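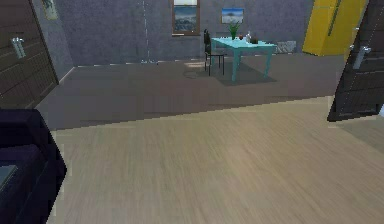 These are the questions we receive most often from people who want to record demonstrations for Skomance by remote control. A demonstration is one complete run of a task, done by you from start to end, and the robot later learns from many such runs. Most home tasks begin with a drive, so please practice that part before you touch any object. Go between the two open doors, keep the base in the middle, and slow down when you come near the turquoise table. The black chair is at its left end, and new operators often turn too early on that side.

Do I need my own robot?

No. Everything in the Marar set is recorded in simulation. You need a computer, the Skomance client and a hand controller. A keyboard works for driving, but for the arm it is very tiring and the motion comes out in small steps.

How long should one demonstration be?

As long as the task needs, but the recorder stops after 154 seconds. If you were stopped by the limit, discard the run and start again. Please do not continue in a second file, the training script can not join them.

I made a mistake in the middle. Should I throw the run away?

It depends on the mistake. If you missed a grasp and then corrected it calmly, keep the run - the robot should also see how to recover. If you pushed an object off the table or hit a door, discard it.
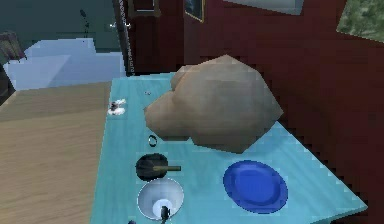
How many demonstrations do I have to record for one task?

We ask for 15 good runs from each operator. Change the starting position of the base a little every time, otherwise the robot learns only one path.

Why does my arm move later than my hand?

This delay comes from the network. Choose the Gandton server if you are closer to it, and close video calls before you record. When the delay can not be removed, move slowly and wait at the end of each motion. Do not try to guess ahead.

Can I guide the arm by hand instead?

Only with the Skisach arm, and only in the lab. You switch it to free mode, hold it near the wrist and lead it through the motion. For this method we keep a separate guide, which Jianhua Zeng will send you on request.

What happens with my runs after I upload them?

A reviewer watches each one and marks it accepted or returned. Returned runs have a short note. The first Marar release in December contained 251 accepted runs, and the next one will use the same rules.

Last updated 15 Feb 2025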